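Drimside 60-piece ratchet and socket set - four months on

I bought this set in April to replace a mixed drawer of sockets I had been adding to for years. It has had a fair bit of use, mostly on a small hatchback and a trailer, so I can give a proper view of it.

The set comes with 16 metric sockets for the 3/8 drive, a shallow and a deep row for the 1/4 drive, two extensions, a universal joint and a good spread of bits. The sockets are six-sided and grip well. I did a full set of brake calipers and both front drop links without rounding anything, including one nut that was badly rusted. 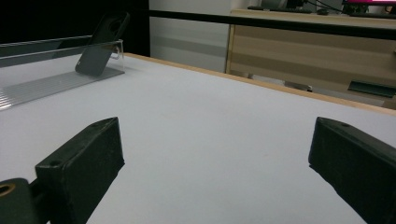
The 3/8 ratchet is the best part. The action is fine enough to work behind the alternator, where my old Parri needed more swing than there was room for. The direction lever is stiff but has never flipped over on me. The handle is plain steel, so it gets slippery once there is oil on it. I wipe it down and carry on.

The 1/4 ratchet is not as good. There is play in the head and it skips now and then under load. I would keep it for trim screws and hose clips.

The case is fair. The sockets clip in firmly, a bit too firmly at first, and the sizes are marked clearly enough to read under a bonnet lamp. One hinge pin has started to work its way out and I have to push it back every week or so.

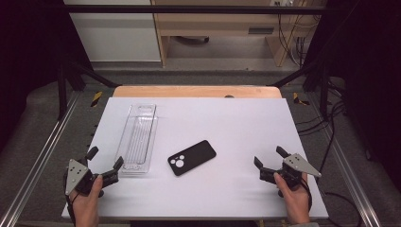
My friend Rozália Bednárik has the Toltitz set, which costs a good deal more. We tried both on her wheel arch liners and sump guard. Hers has the nicer small ratchet and a better case. On the 3/8 sockets I could not tell them apart.

Do not use the ratchet for wheel nuts. It is too short, and the extensions twist. A breaker bar is a separate buy - I use a Gudow one and it fits the 1/2 adaptor with no slack.

Four stars. I would buy it again for the larger ratchet and sockets alone.

16 comments | 60 shares

Contact us | Copyright, all rights reserved | Back to top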